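### 4.2 Insertion in a cluttered chassis

The second task moves from the open test board to a complete desktop tower, laid on its side on the slotted table. Parts are presented in a fixture to the left of the case, so that each grasp starts from a known pose. The target pose isn't known in advance, as the tower is shifted by hand between trials.

We compare Vetus, our contact-led search policy, with Brollis, a spiral search using the same force limit. Each policy was run for 400 trials after training on 500 demonstrations. A trial was stopped if the measured force passed the limit on 2 successive attempts — the arm then withdrew and the trial was scored as a failure.
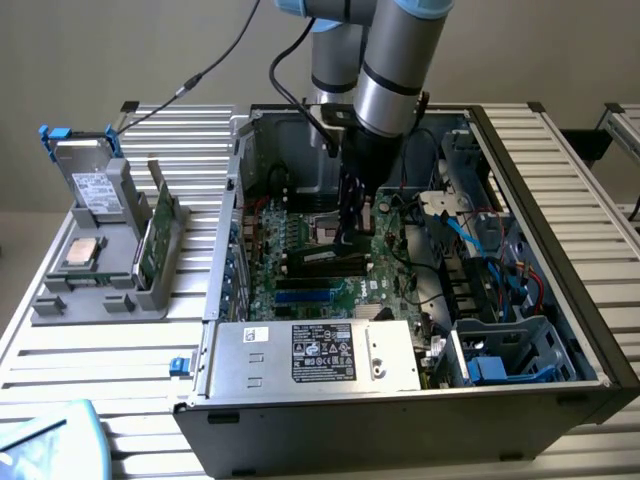 *Page last changed: October, revision 5*

**Figure 4.** The gripper above the motherboard, inside the open case. The fixture at left holds a processor, a hard drive and a circuit board module.

Cables and the drive cage restrict the approach on the right side of the case. Both policies therefore use the same near-vertical approach path, computed by the Onu planner, and differ only after first contact. Search time is measured from that point.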